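Foltbridge hand gripper, two months in

Our shop takes in secondhand knitwear, checks it, folds it and sends it back out. Since January we've been teaching the folding line at Makori with the Foltbridge, a black two-fingered gripper you hold and work yourself while you do the job. I love this thing!

The pads on the inside of the fingers are the best part. They pick up one layer of a sweater and leave the one under it alone, even on fuzzy yarn, and my old clamp never managed that. It's light enough for a full morning, and new people get the hang of it in 10 minutes or so.

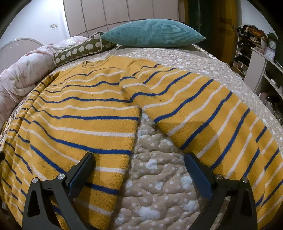
Striped sweater on a quilted bedspread, one sleeve folded across.

What it changed for us is who does what. The line now handles the plain crewnecks, about 100 a shift, and Abla Haddad has gone from folding all day to showing it the awkward stuff — cardigans, hoods, anything with a floppy collar. Her wrists are better and she got a raise with the new title. Oddur Snorradóttir still prefers folding by hand and does the gift orders, and she's quicker than the line on those.

Gripes? The trigger squeaks, and replacement pads took two weeks to arrive from Sadeck. I'd also like a smaller grip for smaller hands. Four and a half stars from me, and we've got a second one on order.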